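Notes, 12 Dec 2021. Slides 1 to 9. Speaker: Chukwuemeka Afolabi.

# Standby load in small tenant buildings

**Slide 1. Title.** Leave up while people sit down. Give name, then go straight to the question: how much of a building's electric bill is spent when no tenant is using anything?

**Slide 2. The site.**

- Urkudbridge: mixed building, small offices over workshops, one incoming supply.
- Submeters by Jarkance on every tenant board. Readings stored every 2 minutes.
- Logging started in April. First week discarded, clocks on the meters were not in step.

**Slide 3. Definitions.** Go slowly.

Base load is the lowest steady draw over a night. Standby load is the part of base load that comes from plugged-in equipment waiting to be used. Fridges, alarms and exit lights are in the first and not in the second. Most published tables mix them. Say which one is meant every time.
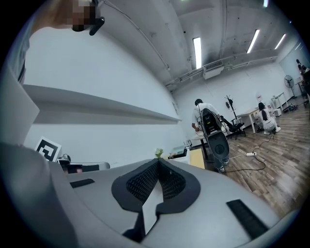
*Gray hand-held gripper with black padding, seen close up.*

**Slide 4. Method.**

1. Read the tenant board overnight with everything left as found.
2. Unplug by outlet group, wait for two stored readings, note the drop.
3. Plug back in and check that the board returns to its first value.
4. Repeat on another night. If the drops disagree, keep both.

Mention the Proltham plug meter used for single items. It reads low on loads with a poor power factor, so its figures are used for ranking only.

**Slide 5. Result, one board.**

- Night draw as found: 800 W.
- After unplugging the standby group: 551 W.
- Difference is 249 W. Do the subtraction out loud, the axis labels are small.
- Lights were off on both readings.

Expect a question about server equipment. It stayed on throughout and sits inside the 551.

**Slide 6. Small appliances.** Three points to make:

- A mechanical off switch on the line side takes the draw to zero. A soft button does not.
- Clocks and displays draw little. Power supplies left warm draw more.
- Items that heat are costly in use and often cheap at rest. Do not rank by nameplate.
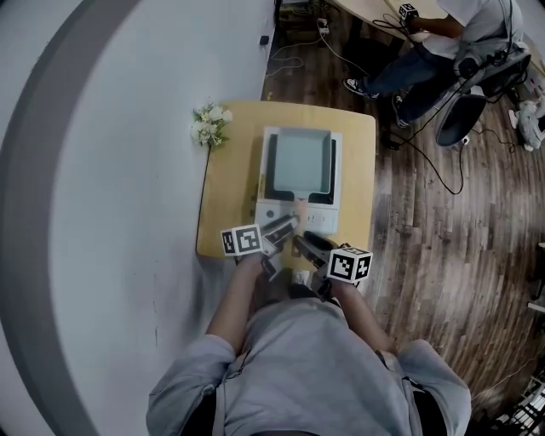

## Second half: what to do with the number

**Slide 7. Switched outlets.** Saavedra wired one board with a timed contactor. Rated for the group, manual override by the door. The override was left on for much of the trial, so no saving is claimed from it. Skip the wiring diagram if short of time.

**Slide 8. Limits.** One building, one season of use. Tenants knew the meters were there. A second board peaked at 600 W overnight on several readings and the source was not found. Show the trace anyway.

**Slide 9. Questions.** Raw readings can be had on request as plain text files. Backup slide with meter error bands follows this one.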